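Ticket 868
Site: Clistholm, returns bench
Opened by: Erlinda Javier
Assigned to: Jericho Aquino
Status: open, waiting on Rellport

Problem as reported: Calculator sorting cell stops mid-cycle and asks for an operator. Happened 17 times on the early shift. Before the cell went in, two of us sorted returns by hand. Now one person runs the cell and also covers the packing desk, so every stop means walking back across the floor.

Jericho, 9:40 a.m.
Went through the stop log with Erlinda. Most stops come when calculators are placed close together and the arms have to separate them before moving them to the white basin. Test load was four calculators in different colors. Asked for the cell to be left on the current program. 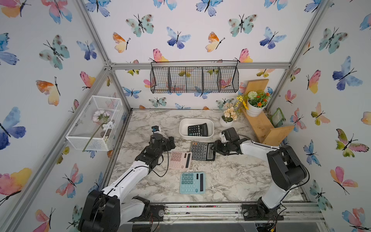 Erlinda, 10:15 a.m.
Can the alert go to the packing desk screen? At the moment it only shows at the cell. Reynaldo missed 2 of them this morning while he was taping boxes and got asked why the count was low. He would like that noted.

Jericho, 11:05 a.m.
Noted. Alert forwarding is turned on for the packing desk. I also raised the grip retry limit from 2 to 4. Wiped down the wrist cameras and started a position check with the grippers low over the tabletop. 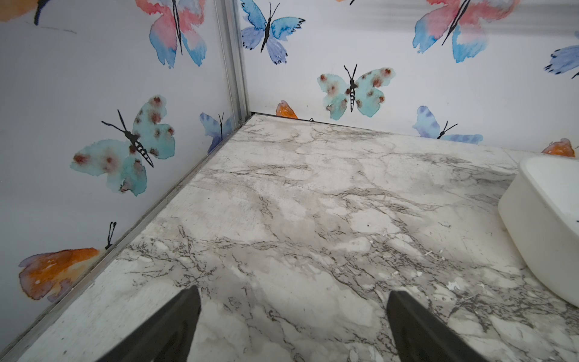
Position check log is attached and has gone to Rellport support. Please don't change the retry limit again until they answer.

Reynaldo Lagman, 1:30 p.m.
Alert shows on my screen now. It has no sound. I have my back to the screen when I tape.

Divina Dimaculangan, 2:10 p.m.
Stops at the cell are not to be counted against whoever is on packing. I have told the shift leads. I've also asked Randi Kvam for a second person on the early shift through October.

Jericho, 2:25 p.m.
Sound needs a speaker at the desk. Separate request opened. Leaving this one open for the stops.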